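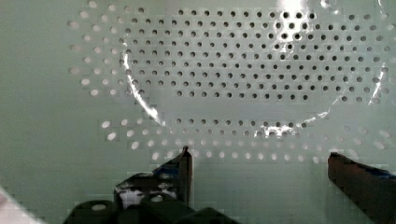 Do you rinse your pasta or not? (and other rows in our kitchen)

Grultport Home Cooks > General chat

sayce_lane wrote:
January 13, 2022
Right, I need some outside opinions before there's a divorce. I was brought up rinsing pasta under the cold tap. My mum did it, my nan did it, and I've never once thought about it. My other half watched me do it last night and made a noise like I'd kicked the cat. Apparently I'm washing all the goodness off and that's why my sauce slides about on the plate. Is there anything in this or is it just snobbery off the telly?

For what it's worth I do penne mostly, jarred sauce during the week, proper sauce on a weekend if I can be bothered.

pudding_first wrote:
Your other half is right, sorry! The cloudy stuff is starch and it's what makes the sauce stick. Drain it, don't shake it to death, and get it straight into the pan with the sauce while it's still steaming. Keep a mugful of the water back before you tip it out (I forget this every single time) and splash a bit in if it looks tight.

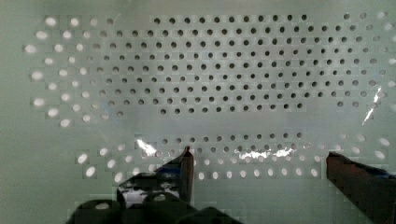
I'd also say you're probably overcooking it if you feel it needs cooling down. Take it off a couple of minutes before the packet says and let it finish in the sauce. My lot moaned for a week that it was hard and now they won't eat it any other way.

Aldo Farina wrote:
I would never rinse for a hot dish. For a cold pasta salad, yes, rinse it, shake it, oil it, and nobody will arrest you. My father cooked for 200 covers a night in the season and he had one rule, the pasta does not wait for the people, the people wait for the pasta.

More important is the salt. Most English kitchens put in a pinch. You need a proper spoonful, the water should taste of something.

grikum_gary wrote:
Going to disagree with the pair of you. I rinse. I've always rinsed. If I don't, it sets in a lump while I'm sorting the kids out and then I'm cutting spaghetti like a cake. It's all very well saying straight into the sauce but some of us are doing tea for five with two rings working.

And a spoonful of salt, Aldo? My doctor would have a fit.

Aldo Farina wrote:
Gary, most of the salt goes down the sink with the water! But if the doctor says no, the doctor says no. For the lump, put a little sauce on it as soon as it is drained, only enough to coat. Then it can sit while you find the children.

marrowfat wrote:
Can I ask a related one. Metal or plastic for draining? I had an enamel one for donkey's years and the bottom went rusty, so I've gone over to plastic, the oval sort. It's lovely and light but I'm always a bit nervous with a full pan of boiling water.

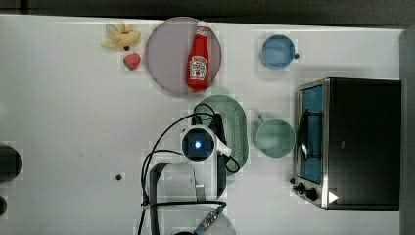 Green colander, ketchup and a few other kitchen bits

pudding_first wrote:
Marrowfat I do like that green! I've had a plastic one for years with no bother, I just stand it in the sink and pour slowly. Check underneath when you buy, some of them say what heat they're good for. And do get one with small holes if you eat a lot of orzo. I lost half a bag down the plughole in October and the sink smelt of it for days.

grikum_gary wrote:
Metal every time. You can sit it over a pan and steam your greens in it.

sayce_lane wrote:
Well, I tried it tonight. No rinsing, three minutes early, bit of the water in with the sauce. It was nicer. I'm not telling him that though, I've said it was a different brand of penne.

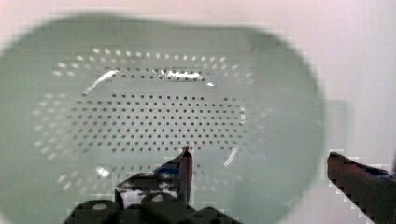
What I did find is that it wants eating there and then. I went to answer the phone and by the time I came back my bowl had gone claggy, so Gary does have a point about the lump. I might carry on rinsing for my packed lunches and do it the other way for tea.

Next question, does anyone put oil in the water? He says that's wrong as well.

Aldo Farina wrote:
He is right. The oil floats. Save it for the salad.

grikum_gary wrote:
I put oil in.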